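Stadthorpe Center for Adult Learning
Kitchen Organization and Food Handling
Unit 6: Countertop risers and the produce station

Handout revised 2019-11-06. Replaces the October version.

6.1 Scope

This unit covers small freestanding shelves set on a table or counter, and the layout of whole produce before washing and cutting. Wall shelving and cabinet inserts were covered in Unit 5. Knife grips and cuts are in Unit 7.

6.2 Terms

Riser: a board on legs that stands on the work surface without fasteners.
Clear height: the distance from the work surface to the underside of the board.
Footprint: the area enclosed by the outer ends of the feet.
Holding position: the place where produce waits before it is worked on.
Work zone: the part of the surface where cutting is done.

The footprint is often larger than the board. Measure both before placing a riser near the edge of a counter.

6.3 Frame and board

A riser carries its load through the board into the side bars and from there into the legs. Open frames are easy to clean under and do not hide spills. Closed-sided units are stiffer but collect crumbs in the corners. In the Granotbridge teaching kitchen, all closed units were taken out of use last year.
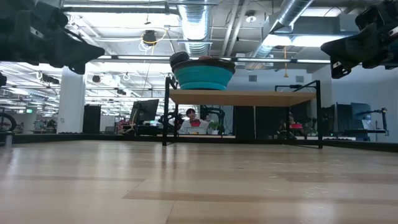
Load position matters more on a light frame than on a heavy one. A full bowl placed at the end of a board can tip the unit if the feet are short. Check that the feet sit flat, then load over the legs or toward the middle, and keep the heaviest vessel low and wide. With a bowl that is narrow at the base, such as the teal one on the left half of the board, the weight bears on a small area, and the base must be fully on the board. The free right half can take a second vessel, but it should be left open until the first has been tested by pressing lightly on the rim. Angled foot bars that run along the tabletop spread the load and resist tipping — they also take up surface, which has to be allowed for in the layout.

Table finish affects grip. Metal feet slide on a glossy top and can mark it. Felt pads reduce marking but lower the grip further; thin rubber pads are preferred. Inspect pads weekly and replace any that have hardened.

6.4 Sizing exercise

The practice board supplied by Eskildsen is 70 cm long and 26 cm deep. Compute the usable area after leaving a 2 cm margin on all sides. Then find how many bowls with a 20 cm rim fit in a single row inside the margin, with no overlap of rims.

Usable area: 66 x 22 = 1,452 square cm.
Bowls in one row: 3, with 6 cm left over.

Repeat the calculation for the board you use at home. Record clear height as well. A clear height under 10 cm is of little use for storage and should be treated as a wiping gap only.

6.5 Laying out produce

Holding positions are kept behind the work zone and, where a riser is available, above it. This frees the surface and keeps unwashed items from rolling into cut ones. Sort by firmness first and by size second. Soft fruit goes where it will not be struck by anything heavier.

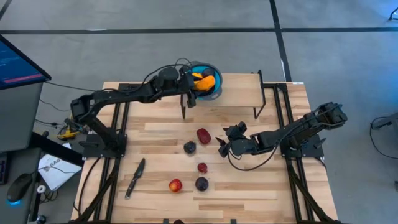 Layout is judged before any cutting starts. The common faults are crowding, mixed firmness and a tool placed inside the produce area. When the bowl is up on the shelf and the fruit is spread over the middle of the table, as with the plums, apple and strawberry here, each item can be picked up without moving another. The knife is to the left of the fruit with its handle toward the lower left, and its blade points up toward the first plum. For our purposes the angle should be corrected so that the blade lies parallel to the table edge, with the cutting side turned away from the user. The strawberry is the softest item on the table and should be moved to the bowl or to a separate dish if an apple is to be handled next to it.

6.6 Procedure

1. Clear and wipe the surface.
2. Set the riser at the back and check all feet.
3. Place the empty bowl and press on the rim.
4. Lay out produce with a hand's width between items.
5. Place the knife last.
6. Return unused produce to the bowl before cutting begins.

6.7 Homework

Draw your own counter to scale on the grid sheet (Toltow form 891). Mark the footprint, the board outline, the work zone and the holding position. Use a solid line for the board and a broken line for the feet. Bring the sheet to the next session.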